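Journals > Housing and Daily Life > Article text

4.2 Storage habits in shared homes

Households in Darnwood and Vullel were asked to keep a written record of every item they could not find when they wanted it. In total 344 entries were returned, of which 234 gave both the room and the place where the item was later found. The remaining entries were left out of the analysis in this section.

Drawers came up more often than shelves in both towns. Gasser's earlier work on rented flats found the same, although his households were smaller and most had lived at one address for less than a year. Our own households had been settled for longer, and we had expected them to lose fewer things. They did not. Keys, tape, batteries and spare bulbs made up most of the entries, and people often wrote that they had looked in the right drawer once already.

Two households labelled their drawers part of the way through September. Both reported fewer searches afterwards, but the numbers are too small to support a claim. One of them also cleared out a cupboard in the same month, so the two changes cannot be told apart.

Clutter was scored by the householders themselves on the Pudeo scale. Low light was noted separately, as Fuchs had suggested that poor lighting adds to search time even in tidy rooms.
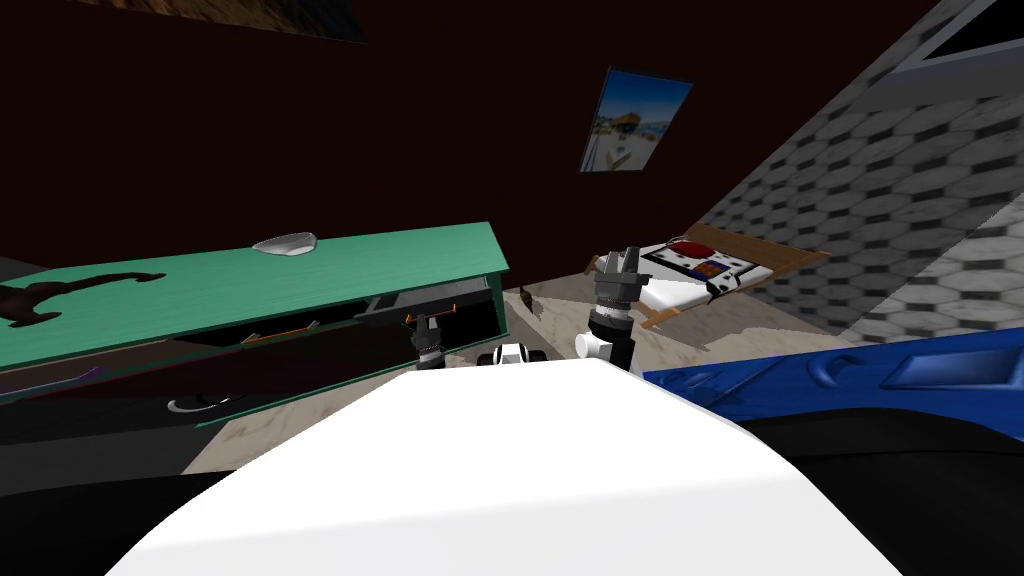

Figure 2. Simulated view of a cluttered, dimly lit room with an open drawer.

Scores differed between members of the same household, sometimes by a wide margin. We took the middle value where three or more people had answered and the lower value where only two had.

Contact the editors | Copyright and reuse | Back to top

This site uses cookies to remember your reading settings. Accept | Manage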